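## 4. Your first simulated crossing

With Pleteo installed and the licence accepted, you're ready for the good part. In this section you'll load a city, put a virtual delivery robot on the pavement and teach it to cross a road at the lights. Set aside 30 minutes for the first run. Later ones go much faster, and we suspect you'll want plenty of them!

You will need:

- Pleteo, with the Nutthorpe city pack downloaded (section 3)
- a keyboard and mouse, or a gamepad if you have one handy
- 14 GB of free disk space for recordings

### 4.1 Load the city

1. Open Pleteo and choose **Worlds > Nutthorpe**.
2. Pick **Clear day** from the weather menu. Rain and fog are great fun, but they make it harder to tell a weather problem from a set-up problem.
3. Set **Traffic** to *None* and **Pedestrians** to *Few*.
4. Press **Load**. The progress bar often sits still near the end while the building textures are unpacked. Leave it alone and it will get there.

> **Note:** If you see buildings but no road markings, your graphics driver is out of date. Update it and load the world again. Your settings are kept.

### 4.2 Place the robot

1. Open the **Robots** drawer and drag the **Sekiguchi** courier on to the map.
2. Drop it on any pavement square marked in green on the map.
3. Turn the robot with the **Q** and **E** keys until its arrow points at the crossing.
4. Click **Snap to ground**.

> **Caution:** Don't skip step 4. A robot left floating, even slightly, falls when the clock starts and may tip over. The same goes for a robot placed half on and half off the kerb.

### 4.3 Check the view

Press **F4** to switch from the map to the robot's view. Move forward in short taps until the stripes run straight away from you and you can see the far pavement. You also want a traffic light in sight on the other side, with clear space between it and the lamp posts. 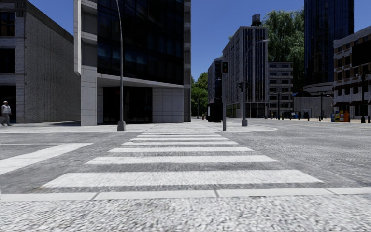
*Robot's view at the kerb, Clear day, with the crossing straight ahead.*

Take a moment to have a look round before you press anything else. Genji Furukawa built the street surfaces for this pack, and the speckle in the paving is worth getting close to. It has a practical use too: the robot's motion tracker follows those small marks to work out how far it has rolled, so a surface with some grain in it gives much steadier results than a flat grey one.

If the view tilts to one side, go back to 4.2 and snap the robot to the ground again. If it's level but the crossing sits well off to the left or right, turn the robot a little and leave the camera settings as they are. Changing the camera angle will make the picture look right and the steering go wrong.

### 4.4 Mark the crossing

1. Choose **Teach > Crossing**.
2. Click the two near corners of the striped area, then the two far corners. A blue outline joins them up.
3. Click the traffic light the robot should obey and choose **Link signal**.
4. Click a spot on the far pavement, well back from the kerb. This is the goal.
5. Press **Save** and give the crossing a name you'll recognise next week.

> **Note:** Far-off signals are small on the screen. Hold **Z** to zoom in while you click. Where a post carries more than one signal head, zooming in makes it much easier to select the one you mean.

### 4.5 Run it

1. Press **Space** to start the clock.
2. Watch the status bar. It should read *Waiting* while the linked signal is red.
3. When the signal changes, the status turns to *Checking*, then *Crossing*.
4. At the goal the robot stops and the status reads *Done*.

Press **R** to put everything back to the start. Do this as often as you like; each run is saved as its own recording. Our tester Mircea Mihăilă ran one junction 291 times while tuning the waiting behaviour and still speaks kindly of it.

Once the plain crossing works, try raising **Traffic** to *Light*. Watching the robot hold back for a turning van that you didn't tell it about is a lovely moment.

> **Caution:** A crossing that works in Pleteo has not been tested on a real road. Before you move any taught route to a physical robot, complete the safety checks in section 9 and keep a person beside the robot with the stop button in hand.

### 4.6 If something goes wrong

**The robot never leaves the kerb.** The signal is probably not linked. Repeat step 3 of 4.4.

**It sets off on red.** You may have linked a signal meant for a different road. Remove the link, zoom in and choose again.

**It stops halfway.** The blue outline is too short. Drag the far corners up to the opposite kerb.

**The picture stutters.** Lower **Reflections** first. Glass-fronted buildings are the heaviest things in the pack to draw.

Section 5 moves on to the Cemodcombe pack, with its steep streets and dropped kerbs.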